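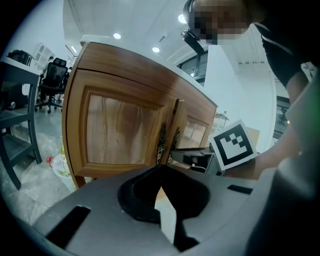

Sunday, May 12, 2019. Second lunch at Cabrera, this time for the rice. The first visit was in November and I ordered badly, two fried starters and a fish that had been held too long under a lamp, so I did not think the place had been given a proper test. I reread those notes before leaving the house. They were in the wooden cabinet, the one with the scrolled dark metal handles, and I see the right-hand door is slightly ajar. The November entry is short and mostly complaint. It does record that a pan of rice went past to another table and smelled of saffron and scorched shellfish, with the scorch under control. That line was the reason for going back.

Reservation through Cinby, which still will not accept a note longer than a text message. I wanted to write that we would have the rice and that they could start it when we sat down. It cut me off at "start it." Called instead. The person who answered said the rice takes 28 minutes from order and they do not start it before the table is seated, no exceptions. Good policy. A pan started for people who are stuck in traffic is a pan that gets served dead.

Drove over to Grolivdale with Remedios Bautista. Parking behind the hardware store, free on Sundays. Table by the side window, which gets direct sun until a little after one and then is comfortable. Wobble in the table corrected with a folded coaster. Noise level moderate at the start and high by two, hard floor and hard ceiling, nothing on the walls to absorb anything. We had to repeat ourselves from the main course on.

Bread: a split roll, warmed, with the crust gone slightly leathery from the warming. Served with grated tomato in a small dish and oil on the table. The tomato had been salted early and was sitting in its own water. Drained on the side of the dish with the fork, it was fine. They charge for bread here but the menu says so in the same type size as everything else, and I have no objection to a charge that is printed.

Ordered the rice at once and then chose what to eat in front of it. This is the right order of operations and the waiter encouraged it. Starters were the leeks and the squid.

Leeks, grilled whole, outer layer stripped at the table. Inner layers soft all the way to the root end. Sauce of almonds and dried pepper, ground coarse, enough vinegar to register. I would have liked it a few degrees warmer than room temperature, but that is preference. Better than the same dish at the place by the reservoir, where the nuts are ground to paste and taste of nothing but the garlic.

Squid, small ones, on the flat-top with parsley oil. Undersalted. Two of them had been crowded and had steamed where they touched, pale and a bit rubbery on that side. The rest had good color. Remedios thought I was being hard on it and ate the pale ones without comment.

The rice. Seafood version, for two, $42, wide shallow pan brought to the table and left there on a cork ring. Grain was short and round, depth in the pan no more than the thickness of my finger, which is correct and which most places around here ignore because a deep pan is easier. Surface dry, no pooled stock, a few clams and prawns set in late. The grains at the top had a small amount of resistance at the center and none of them had burst. Saffron present and real. It bled orange at the edges of the threads, and the flavor had that slightly medicinal edge that the powdered coloring does not give.

Stock is where this dish was won. I asked, and the waiter went and came back with an answer, which I appreciated. Prawn heads and crab shell, roasted first, then simmered under an hour. Longer than that and you start to extract something chalky. Theirs had a roasted, almost sweet base and a clean finish. Possibly a little too much tomato in the base, since there was a faint acidity under the shellfish that got stronger as the pan cooled.

Crust on the bottom: even for most of the pan, a medium brown, came up in sheets with the edge of the spoon. One section toward the handle on my side had gone past brown and was bitter. I took that to be a hot spot in the burner. The ring burners sold for this job have an inner and an outer circle on separate valves, and if the outer one is not level you get exactly this, a dark crescent on one side. A quarter turn of the pan halfway through would fix it. I did not say so to the waiter. I did say so to Remedios, at length, and she pointed out that I was scraping up the dark part and eating it anyway.

Side note on ovens. Cabrera finishes nothing in the oven, all on the flame. The room is open to the kitchen on the bar side and I could see a Grarnis deck oven being used for the bread and the desserts only. Plenty of cooks move the pan to the oven for the last third to even out the heat, and it does give a uniform grain, but the surface takes on a baked quality and the crust is weaker. I have gone back and forth on this at home. At home I have no choice, as the stove will not heat a pan wider than the burner, so it is oven or nothing. For the record, my last attempt used 500 grams of rice, too much for the pan, and the middle came out wet. Next time reduce the rice and keep the stock ratio the same, and measure the stock hot. Measured cold it loses enough to steam on the way up to a boil that the ratio is off by the time it reaches the rice.

Garlic mayonnaise came on the side without being asked for. Made in house or a very good imitation. Firm, pale, strong. I used it on the last third only. Put on earlier it covers the stock completely and you are eating garlic.

Wine: a glass each of the white from the lower half of the list, served too cold and better after ten minutes on the table. I did not write down the producer and should have. Salty, low fruit, right for the food. The list as a whole is priced sensibly at the bottom and steeply at the top. The markups on the bottles near the end made no sense to me at all. I would stay in the first half of the page.

Dessert: one burnt custard, shared. Sugar layer thin and properly hard. Custard set a little too firm, held a clean edge when cut with the spoon, and I prefer it to slump. Lemon peel and cinnamon both in evidence, cinnamon in front. Coffee short and slightly over-extracted. I would skip it and have the coffee on the way back.

Service: one waiter for the whole window side. Attentive up to the point the room filled, then slow. The gap between asking for the check and getting it was longer than the dessert. He knew the menu and did not guess at answers, and those two things count for more with me than speed. Plates were changed between the starters and the rice but not the forks. I dislike keeping a fork.

Went over the comparison with Remedios in the car. She ranks it above the reservoir place and below the one her aunt took her to on the coast, which closed. I rank it first among the ones that are open and within an hour's drive, with the hot spot noted. She also reminded me that Grolivdale had a population under 4,000 when her family moved there and the only place to eat was the lunch counter in the drugstore. There are more choices on the main street now than I can get through in a spring, although two of them share a menu.

Points to settle on the next visit:

Order the vegetable rice and see whether the stock holds up without shells. The menu lists artichoke and flat beans. Artichoke darkens the rice and can turn it metallic, so it is a fair test of how they handle it.

Ask for a table on the bar side, away from the window, and check the noise there.

Look at the pan before it is served and see whether the dark crescent is on the same side. If it is, the burner is the cause. If it has moved, someone was careless once and I should drop it.

Skip the squid. Have the leeks again and maybe the anchovies, which went to the next table and looked to be in decent oil.

Write down the wine.

Digestion normal, thirst considerable by evening, so the salt total was higher than it tasted. Probably the stock, as the squid had hardly any. Had only a bowl of soup at seven and half an orange. Leftover rice came home in a carton, a small amount, mostly from the center with no crust. I will try it tomorrow in a dry pan over medium heat, pressed flat, no oil to begin with. Past attempts with oil gave a fried surface and a cold middle. Lid on for the first few minutes and then off.

Remedios has Cabrera's phone number written on the back of my parking stub from the garage downtown. Get it from her.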